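Progress report to the Almont Fund
Project: Oxygen and mixing in the Grandska inlet
Date: 13/03/2018

We are very happy with where things stand. The autumn and winter sampling is finished, the mooring survived the January storms, and the first full set of oxygen profiles is calibrated and in the database. The grant runs for two years, and as of this month we have data from both ends of the inlet for the first time.

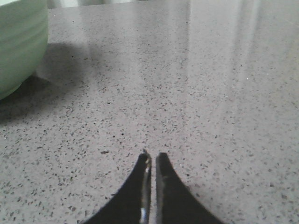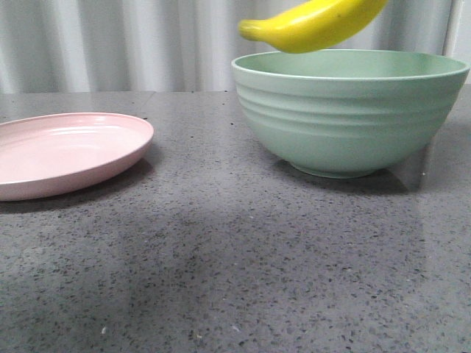
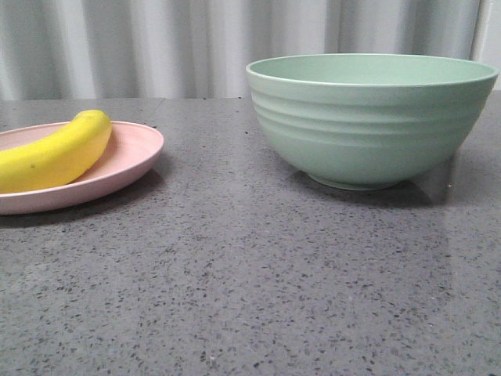

Sampling began in October, a little later than planned, when the boat at Plollilari came back from its engine overhaul. We have made 14 trips since then and occupied 11 stations along the main axis of the inlet, from the river mouth out past the sill. At each one we lowered the oxygen and salinity sensors to the bottom, and at the deeper stations we also took water samples for titration in the lab. The sensors and the titrations agree very well below the surface layer. Near the top the sensor lags a bit when we lower it too fast, so we now stop for a minute at the halocline and again just under it.

The most exciting result so far concerns the deep basin behind the sill. Going into the project, we expected the bottom water to sit there all winter and slowly lose its oxygen. For the first months it did just that. Then, during a long stretch of easterly wind, dense water came in over the sill and the oxygen at the bottom went up to 61 percent of saturation within days (we had to check the mooring record three times before we believed it!). The older surveys were all done in summer, so an event like this would have slipped right past them.

We think the wind pushed the surface water out of the inlet and let heavier water from the shelf creep in underneath. The current meter on the sill shows inflow near the bottom at the right time, and the salinity fits too. What we can't say yet is how much of the mixing happened at the sill and how much farther in. The Tóth turbulence probe would help a lot with that. It has been on the bench with a leaking seal for almost the whole season, and the replacement part is now fitted and pressure tested.

Two things are behind schedule. The plankton counts are slow going, and we have only worked through the samples from the outer stations. The computer model runs, but its sill is still too wide because of the coarse depth grid, and it lets in far too much water. A finer grid is being prepared from our own echo sounder tracks.

Spending is in line with the budget. We saved a little on fuel and used it for extra sample bottles, as agreed by email. No changes to the remaining budget are requested.

Next up is the spring bloom, and we can't wait. We plan to visit the inner stations every week while it lasts, with the turbulence probe on board, and to service the mooring on the first calm day. The oxygen data to date will be shared with your office once the quality flags have been checked, and the draft of the first paper, on the winter inflow, should follow before the summer break.

Contact | © 2018 Grandska Inlet Project | Back to top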